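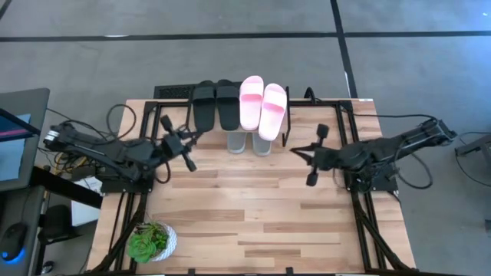 Black and light pink slides on the upper level of a two-tier metal shoe rack.

A shoe rack is an open piece of household furniture used to store footwear off the floor. It is found most often in entryways, closets and dormitory rooms. Common types include tiered racks, stacking racks and hanging racks.

Construction
Tiered racks consist of two or more levels joined by side supports. Each level may be a solid board, a set of slats or a row of thin wire rails. Rails let dirt fall through and allow air to reach the soles. Narrow heels can slip between them, and some makers supply a liner for this reason. The Skumus, a two-tier rack sold by the housewares firm Ruvness, is 70 cm wide. The wider Orden model has three tiers.

Use
Shoes are normally placed in pairs, side by side, with the toes facing the same way. Slides and other low, backless footwear need little height and are often kept where they can be reached without bending. Boots are stored on the floor beside the rack or on a level with open space above it. A shoe set too far forward may overhang the front rail and be knocked off in passing.

Care
Metal racks are wiped with a damp cloth and dried. Joints should be checked if the rack begins to lean.

See also
Boot tray
Shoe cabinet
Slide (footwear)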